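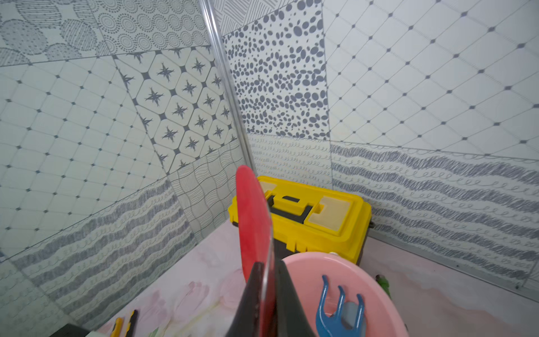

Station 2, gripper with a red plastic piece, toolbox behind

Sorting cell came in, now what happens to my packers?

Posted by Farzana Cassim, July 27, 2025

I run the returns bench at Plavinico. We get mixed toys and hand tools back from stores, and until March five people sorted them by hand into buckets and boxes. Now we have two-arm stations on trial and the plan is for the same people to look after them. Management says no jobs are going. My packers don't believe it, and two of them have asked me whether they should be looking elsewhere. They also don't like that their hourly count is gone from the board and nothing has replaced it. Has anyone been through this? What did your people end up doing all day, and did the pay grade change?

Marius Ciobanu

We went through it at Tulta, different goods but the same kind of work. The first months were mostly setting out items, clearing jams and writing down what the arms dropped. It is less lifting and more standing and watching, and some people find that harder. Two of ours asked to go back to manual packing and were allowed to.

Get the pay grade in writing before the trial ends. Ours was settled late and people were sore over it for a long time. On the count, don't put the station's number on the board under a person's name. We logged stops per shift instead, with a reason next to each one, and the arguments went away. 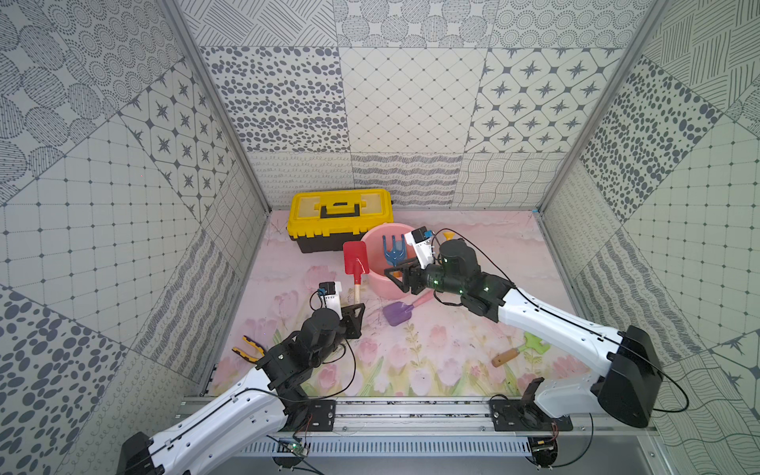 Both arms at work, with the pink bucket, toy shovels and hand tools on the mat

Floarea Buzatu

Depends on the company. At my place they said the same thing and then didn't replace anyone who left.

Emilian Grecu

I train operators, so take this from that side. The packers know which items are awkward long before the engineers do — thin plates, long handles, anything that rolls. Ask for an hour a week where they go through the stop log with whoever sets up the station, on paid time. At our site that hour turned into a proper post, one grade up, and a former packer has it. Also ask who is allowed to press stop. It should be everyone on the bench, and they should hear that from the manager.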